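Furkia Notebook
Home Posts Projects Reading Contact

Posted in November by Nele Brinkmann

Two hands, one bowl

Most of my working day this month has gone into moving a bowl. I hold a gripper in each hand, I do a small job on a table, I reset the table and do it again. The recordings go to the learning side of the Furkia project, and they train a policy that is supposed to do the same job with two arms. I said I would write up how the demonstration part goes, and a few people from the old Pelent group asked for details, so these are my notes.

We gave up on the leader arms in the spring. They worked, but I was slow with them, and my shoulders hurt by lunch. With the hand-held grippers there is no arm to fight. My hands go where I want them to and the jaws open and close when I work the handle. The price is the cables. Each gripper has its own, and both have to run back off the near side of the table without catching on my wrists or on the stand. I have settled on letting them hang as freely as they want to. When I tried to keep them tidy I ended up thinking about the cables during the demo, and it showed in the motion.

The job in this batch uses a white stand with a post on one side and a place for a bowl on the base next to it. We run it with more than one bowl. My right hand does the close work and the left mostly waits, which sounds easy and is the part I got wrong for the first two weeks.
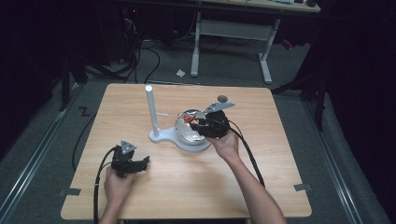 Right gripper up against the silver bowl, left one held open and waiting.

The trouble with a waiting hand is that it wanders. If you are not using it, it drifts, or it makes little sympathetic movements when the other hand closes. I watched back one of my early sessions and the left gripper was bobbing the whole time like it was listening to music. A policy trained on that will learn the bobbing. So now I pick a spot for the idle hand before I start and keep it there until it has something to do.

The other thing I had to learn was speed. My natural speed with a bowl is much too fast. I have been handling bowls my whole life and I do half of it without looking. When I slow down enough for the recording to be useful, I start doing odd things, such as stopping halfway to think. Stops are bad. A long pause in the middle of a reach gives the policy a place where standing still is the correct answer, and then it stands still there forever. What works for me is to go through the motion once with the recorder off, at the pace I want, and then record straight away while my hands still remember it.

I keep a list of reasons for throwing a take out:

Gripper left the tracked area, even for a moment.
Bowl got knocked and I corrected it in a way I could not repeat.
Cable pulled on my hand.
I looked at the clock.

The last one is real. My hands do something different when my attention goes, and I can usually pick those takes out later without being told which they are.

Mistakes that I recover from cleanly stay in. Caltgate, where I learned most of this, had a rule that only perfect takes counted, and the policies we got there were fine right up to the first slip. After a slip they had no idea what to do. If I miss the rim and go back for it in one calm movement, I keep it.

By the end of last week the folder had 1708 takes in it. After I went through them with the list, 1627 were left. I was pleased with that, and I think a good part of it is down to shorter sessions. I do 59 minutes and then get up. The number is silly (the session timer rolls over at an hour and starts a second file, and joining the files is a pain), but it has turned out to be a decent length for my hands too.

Glass is its own subject. A shiny metal bowl is hard for the cameras in one way, with the whole room bent across the side of it, and a clear one is hard in another. On the monitor the side of a glass bowl can nearly vanish, and what I steer by is the bright rim and whatever is inside.

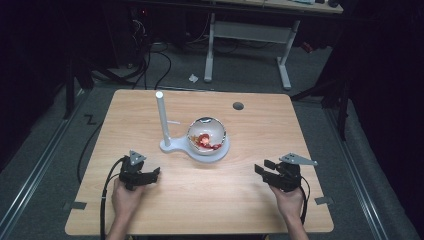

Glass bowl on the stand, jaws open on both sides.

I have started treating the two as separate tasks when I demonstrate, even though they share a label. With the metal one I come in from the side and I am fairly relaxed about it. With the glass one I line the jaws up with the rim first and only then move in. I don't know yet if the difference helps or if I am just making the data less even. Sugden, our training code, can split a batch by object, so I will run it both ways and compare — that should take me through the rest of the month.

A note on the tape, which I get asked about by anyone who sets up their own table. Mark where the table goes, on the first day, before you record anything. I skipped this on an earlier setup and the table crept a little every time I leaned on it. It took me far too long to work out why the morning takes and the afternoon takes did not agree. I also mark where my feet go now, since my reach changes if I stand half a step to the left.

Still on my list: a lighter handle for the right gripper, a better way to reset the stand between takes, and a proper comparison against the old leader arm data if I can find the drive it is on. I will post the bowl results when the runs are done.

Older posts Newer posts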